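The apprentice has two arms and no patience

DOKIVTHORPE, 26 Dec 2018 – Anselmo Usuga is holding his breath again. He does this on every grab, and Evelien Declercq tells him off every time.

"Breathe," she says. "It picks up the shaking."

He breathes. The arm settles. Then the pinch, the lift, and a long slow slide toward the other hand. Usuga used to fix espresso machines for a living. Now he spends his mornings with a control handle in each fist, showing a pair of robot arms how a person goes about a small repair. Pick up the driver. Turn it so the tip faces the right way. Bring it to the part, back off, put it away. Again.

The job is called Komura, and it's run out of a rented floor above a tile shop by a company named Menix. Eleven people. Bad coffee, which you'd think Usuga would do something about.
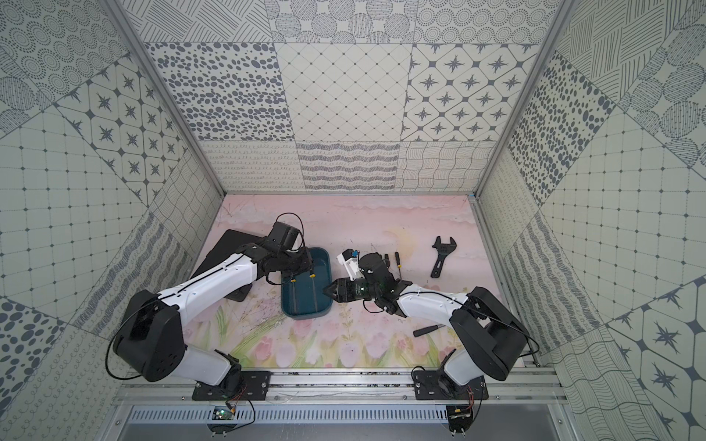

The idea is simple enough to say fast. Old factory robots get told where to go, point by point, and they go there until the power fails. Move the part an inch and they miss it. The people at Menix want a machine that copes with the inch. So they don't write out the motion at all. Someone does the task through the arms, by remote control, and the computer keeps everything – joint angles, grip, what the cameras saw. Do that enough and a program starts to guess what a person would do next.

Enough is the part they argue about.

"I was told 21 demonstrations," says Béla Borbély, who writes the learning code and eats lunch standing up. "Twenty-one! For a screwdriver. You could not teach my nephew with 21."

He wanted hundreds. Declercq wanted fewer and cleaner. She used to teach violin and she has strong feelings about practicing mistakes. They settled on 53 per task for a first pass, and after that they look at where it goes wrong and do more of just those bits.

Where it goes wrong, mostly, is the handle. A screwdriver handle is fat, round and slick, and it rolls. A person feels the roll starting and squeezes. Usuga can't feel a thing through the controls, not yet anyway, so he does it by eye, and he has picked up a habit of coming down a little slower than he'd like and closing the fingers in two stages. He never decided to do it that way. The program copied it regardless. First time it ran on it's own, it came down slow, closed halfway, waited, closed the rest.

"That was me," he says. "Weird feeling. Like hearing your voice on a tape."

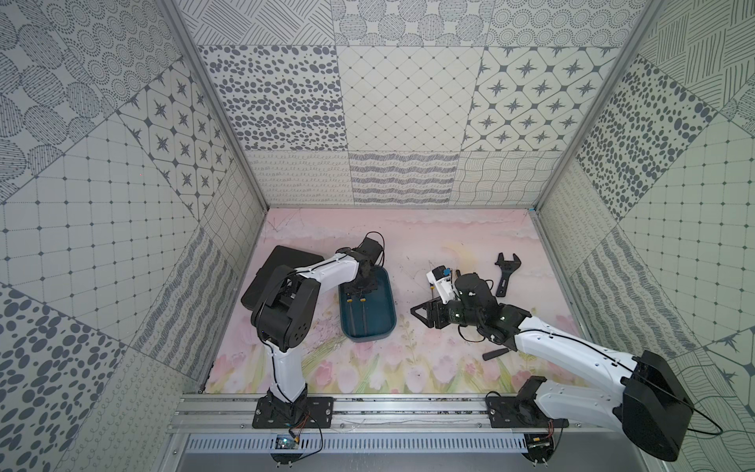
Two arms make it harder than one, and everybody here has a different complaint about it. Borbély's is the math. Usuga's is his shoulders. Jolien Dierckx, who schedules the sessions, says people can do 41 minutes before the work gets sloppy. She timed it. After that they start favoring one hand, usually the right, and the left just hangs around waiting for instructions. The program learns that too. There was a stretch in the fall when the left arm had become, in her words, a coat rack.

So now there are breaks, and people swap. Dierckx takes a turn herself some days. She is quick and a bit rough, and you can pick out her runs from the logs without looking at the name. Borbély likes having both styles in there. Declercq would rather not.

Then there's the other way of teaching, which is to grab the arm and move it. Hand over hand, like a tennis coach. Annelies Vanhove swears by it. She came over from Stevens, a shop that built packing lines, and she put in years dragging arms through the air before anybody handed her a controller.

"You feel the weight, you feel where it wants to go," she says. "With the handles you're driving a car by mail."

The trouble is you need both your own hands to guide one arm, and Komura has two, and your head ends up in front of a camera. They tried it with two people, one on each side. Elbows everywhere. It gets used for short things now, a tricky approach angle, say, and the remote sessions carry the rest. 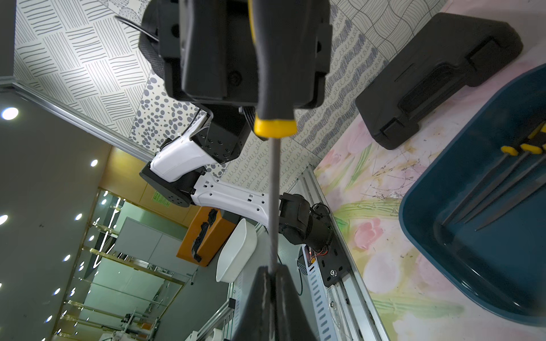 Vanhove is also the one who fusses about how the tools start out. If every run begins with them in the same spot, the program learns the spot. So she nudges things between takes. A little to the left. Handle the other way round. She won't let Usuga watch her do it, becuase he plans ahead if he can see, and then the hesitation disappears from the recording. She wants the hesitation. A person looking for a tool and then finding it is useful, she says, and you can't fake it.

What's it all for? Ask around the room and you get different answers. Bench repair, Declercq says, the boring kind, small parts that come back from customers by the crate. Borbély says he doesn't care what it's for. Usuga thinks of his old shop and the drawer of machines he never got to.

The next round starts in January, with fasteners. Actual turning this time, which means torque, which means Borbély wants new sensors and Dierckx wants to know who's paying. They were still on that when I left. Usuga had picked up the handles again for one more before lunch.

"Breathe," said Declercq.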